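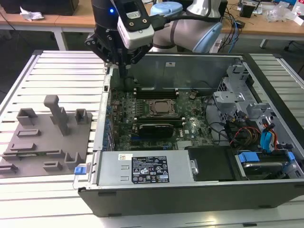

Desitz Tower, Used, Side Panel Off (Stock Ref. Dwivedi 2)

Price: 187 plus carriage
Condition: used, working when tested
Warranty: 6 months, parts only
Sold by: Akbridge Used Equipment
Page last checked: 10/15/22

What it is

A full metal tower PC, second-hand, of the kind that offices buy in bulk and then get rid of in bulk. Desitz called it a "professional workstation platform" in their original leaflet. We would call it a decent old tower with a tidy layout and a bit too much cable in it.

It comes with the motherboard, processor, memory and graphics card fitted, plus the power supply and the drive bay. The hard drive is not included. We remove and destroy drives from every machine we take in, so please don't ask for the old one.

What the maker claims, and what we think of it

"Tool-free servicing." Partly. The blue tabs on the drive bay do what they should, and so does the blue release tab at the corner of the case. After that you will want a screwdriver. The graphics card bracket is screwed down and so is the motherboard. If a leaflet says tool-free and the machine has screws in it, we go with the screws.

"Optimised internal airflow." We have our doubts. The processor sits out in the middle of the board, which is fine, but the cables gather round the drive cage and there is only so much you can do with them. Oduor Urio on our bench tied one back properly and saw no change in temperature worth writing down. Tie yours back if it bothers you.

"Whisper quiet." No. It is a bit quieter than the model before it. Under a desk in a shared office you will stop hearing it after a day. In a bedroom you won't.

"Built to last." The case, yes. It is proper metal and it is heavy. The plastic bits are another matter, and the black drive cover is the one we see snapped most often. Check yours when it arrives and tell us within 3 days if it is damaged.

Graphics card

The fitted card is a plain black one that will run a couple of office screens. We have seen this same tower advertised elsewhere as a "gaming ready" machine with the same card in it. Make of that what you like. If you want to play anything recent, budget for another card and check the length against the drive cage before you buy, as the cage takes up more of the case than you'd think.

Power supply

Silver metal box with a handle on it, running along one side of the case. The handle is handy. The wattage is printed on the label and we'd ask you to read the label on your own unit instead of trusting a figure on a website, ours included. Desitz fitted more than one supply to this range and did not change the model number when they did.

Hours of use

The unit listed had 3,567 hours logged when it reached us. We give that figure as we found it. A log can be reset, and we have no way of telling if this one ever was, so we don't price on it.

Handling and upgrades

Lay the tower on its side to work on it. It is stable like that and everything you are likely to touch faces up. Unplug it first and leave it a few minutes.

Memory goes in the row of black slots above the processor. Press evenly at both ends. The sticks are stiff going in and people stop short, then write to us in November saying the machine is dead.

Drives connect with the blue-ended SATA leads already in the case. Do not pull on the orange wire, pull on the plug.

We do not recommend the Ororance upgrade bundle, which is sold for this range by other dealers. It is ordinary memory and an ordinary drive in a nicer box, and you can buy the same parts separately for less.

Carrying it

The metal handle at the end of the power supply is the one to use. Check that it has clicked before you put any weight on it. 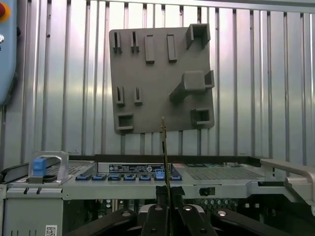
Can I buy the tower without the graphics card and pay less?

We'd rather keep the units complete. The card adds very little to the price, so taking it out would save you almost nothing and leave us with a drawer of cards to shift.

Returns

Send it back in the same packing, with the side panel on. Parts you have added are yours to take out first. For anything else write to Godfrey Mussa at Akbridge and quote the stock reference.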